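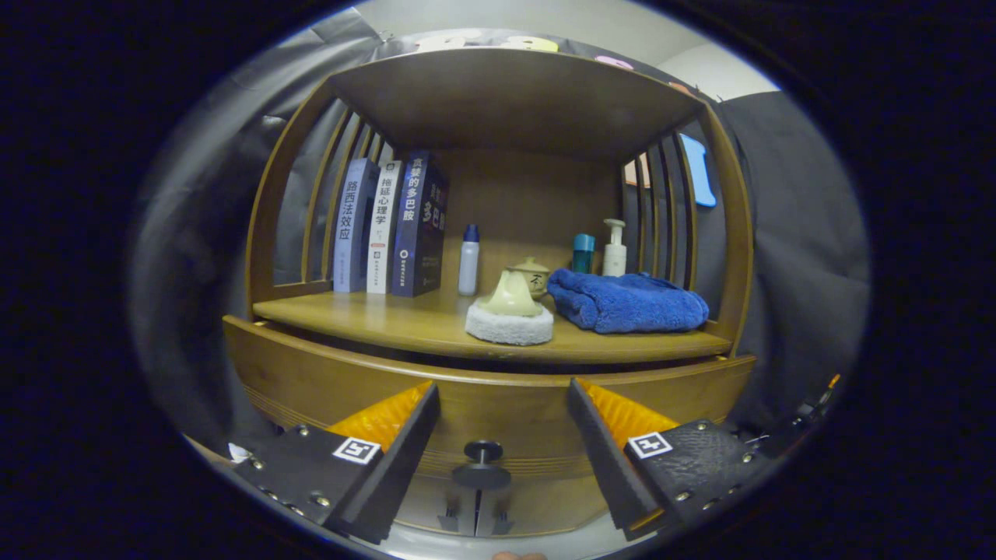
Ticket: Missing-person alerts going to the wrong subscribers
Status: Solved (kind of, see last update)
Product: Hurnarel newsroom plugin, alerts add-on

Hi all, I run a small crime and courts news site covering Dridutstead and Whitlock, and I've got a problem with the email alerts that I can't let sit over the weekend.

We post missing-person and kidnapping appeals as they come in from the police. Each one gets tagged by town, and readers who signed up for that town get an email. It's worked fine for ages. Then on Thursday I put up an appeal for Whitlock, hit publish, and my inbox started filling up with replies from people in Dridutstead asking why they'd been sent it. Meanwhile the Whitlock list got nothing at all!

What I should see: Whitlock appeal goes to the Whitlock list, 466 people.
What I got: the log says "sent 2892", and that's the whole Dridutstead list.

Stuff I've tried so far:

Cleared the cache, twice. No change.

Made a dummy post with a Whitlock tag and sent it in test mode. It picked Dridutstead again, so it's at least consistent.

Turned off every other plugin except the Siltutitz mailer, which I need for sending anything. Same result.

Checked the tag on the post itself. It says Whitlock, it shows up on the Whitlock page, and the web address is right too.

I haven't rolled back to the older version yet. We have a backup from before the July update but I'd lose a bunch of court listings, so I'd like to try anything else first.

Update 1

Thanks for the quick answer. You asked for the list numbers, so I went digging in the settings. In the Hurnarel screen Whitlock is list 4. In Siltutitz, list 4 is Dridutstead. I'm pretty sure they used to match, and I know I didn't touch them, but I did merge two old lists a while back (an ancient court reports one that hardly anybody opened). Could a merge renumber everything below it?

Also, and this may be a separate thing, the alert took 90 minutes to finish going out. For a missing kid appeal that's no good to anyone. The log shows it sending in batches of 100 and then just sitting there between them.

Update 2

OK, so yes, it was the merge. I followed your steps – unlinked both lists, saved, went back in, linked them again by name – and the numbers line up now. Sent a test to Whitlock and it went to Whitlock. Then one to Dridutstead, also fine. I could have hugged my monitor.

One thing for whoever writes the help page: the Save button is way down below the fold on that screen, and if you click away without it you get no warning. I did the whole thing once for nothing and was getting ready to write you a very grumpy message.

I re-sent the appeal to the right people and put a short correction out to the Dridutstead readers. A few of them wrote back to say they'd shared it anyway, so that was nice.

Update 3

Still slow between batches. I moved the pause setting down to the lowest it'll go and it helped a bit, though it's nowhere near what I'd call urgent. You said that part belongs to Siltutitz, so I've opened a ticket with them and pasted the log in there.

Happy for you to close this one. If it's possible to add a "you're about to send to this list, are you sure?" box before an alert goes out, please put me down as a vote for it.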